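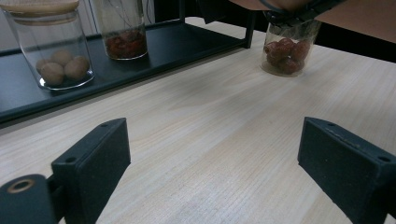
Bianca Gavrilă reckons most people in Stisside could tell you where their bananas come from but couldn't tell you the first thing about their kitchen table, and she told me so before I'd even settled on a title. I wrote it on the inside cover of my notebook and it more or less became the project.

Where Does a Table Come From?
Project report, second year Geography
Submitted 2018-10-12

How I got started

We had to pick an everyday object and follow it backwards as far as we could. Half the class went for trainers or chocolate. I wanted something big and boring that everybody has at home, and I also wanted something I could ask my nan about (she has opinions on furniture). So, tables. Wooden ones only, or I'd still be going.

My question was: how far does the wood in an ordinary table travel before somebody eats their tea off it, and does anybody along the way know the whole route?

What I did

First I handed out a short questionnaire. I took 100 copies to the Saturday market and to the library, and I asked people what kind of wood their main table was made of, where they bought it and where they thought the tree had grown. I don't recommend doing this in the rain. The ink on my first batch ran and I had to print the lot again.

Then I went to the two places in town that sell tables. One is Drarano, the furniture shop on the ring road, and they were lovely. The manager let me turn things upside down and look for labels, and she dug out the paperwork for one particular table, an oak one with four legs and a drawer that sticks. The other place was a second-hand shop, where the owner said he gets things from house clearances and that was as much as he knew. Fair enough!

Last of all I emailed the sawmill named on the Drarano paperwork. It's called Căpraru and I didn't expect a reply, what with my email being in English and fairly rambling, but somebody in the office wrote back the next morning with two whole pages. I've put those in the appendix with the phone numbers blacked out.

What people said

The commonest answer to "what wood is it?" was pine, and after that oak. Quite a few people wrote "brown". One man put "teak (wife says not)". I grouped the browns under "don't know", although my friend thinks they should have had a category to themselves.

The question about where the tree grew was the one I was most looking forward to, and people found it really hard. Lots left it blank. Of those who had a go, most wrote the name of the shop, as if the tree had been standing in the car park. I don't mean that unkindly -- I'd have written the same in September. A fair number said Sweden, and when I asked them why, they couldn't say.

Older people did better. My nan's generation often knew who had made the table, even if they didn't know about the timber, and several of them told me what it had cost and who had wanted it after somebody died. None of that was on my form, so I wrote it down the side. If I did the survey over again I'd leave a big empty box for that sort of thing, as it was the best bit.

Following one table

So, the oak one from Drarano. Going by the paperwork and the email from Căpraru, the route went something like this. The trees were felled in a hill forest in winter, when the ground is hard enough for the lorries. The logs went down to the sawmill, where they were cut into boards and stacked outside with thin strips of wood between the layers so the air could get through. They stay out there for months. After that they go into a kiln for the last part of the drying, and then they're graded. The straight, even boards go for table tops and the knotty ones go for flooring or for the hidden parts of chairs.

From the mill the boards went by road to a factory in Prastero, where they were glued edge to edge into panels, planed, sanded and oiled. The legs were turned on the same site. The table was then packed flat and sent to a warehouse, and from the warehouse to the shop.

I measured the whole lot on a map with the road distances and got 2559 kilometres. If you go straight from the mill to Stisside and miss out the factory and the warehouse it's 2280, so the detours cost less than I'd guessed. I had a wild idea in my head that it would be double. My teacher made me check it again with the scale on the atlas and I got the same answer, give or take a thumb.

The other thing I learned from the email is how old the trees are. I had pictured something like a Christmas tree farm. The person at Căpraru said the oaks they cut are usually older than anyone working there, and that the people who plant them never see them felled. I thought about that on the bus for ages.

Does anybody know the whole route?

Not from what I found. The sawmill knew the forest and the factory. The factory name was on the shop's paperwork but the forest wasn't. The shop knew the warehouse. The buyer, if they're anything like the people at the market, knows the shop. Everybody can see one step either side of themselves, and I only got the lot by being nosy with each of them in turn.

I asked the Drarano manager whether customers ever ask. She said they ask if it will fit through the door, and if it marks.

Problems with my project

My survey was mostly people who go to markets and libraries, so it leans old. I only followed one table, and a cheap pine one might have a completely different story. I also took the sawmill's word for everything. There is a paper trail, with stamps on it, but I can't read most of the stamps.

I ran out of time to look into what happens at the other end, when tables get thrown away. The second-hand man said he turns down over 700 bits of furniture a year that he hasn't room for, and I'd love to know where they go. He thought the tip, mainly. I've asked the council and they've said they'll get back to me by the end of October.

Thanks

To Bianca for starting it, to the lady at Drarano for letting me crawl about on her shop floor, to whoever it was at Căpraru, and to my nan, whose table is elm and was made by her uncle, and who would like that put in the report.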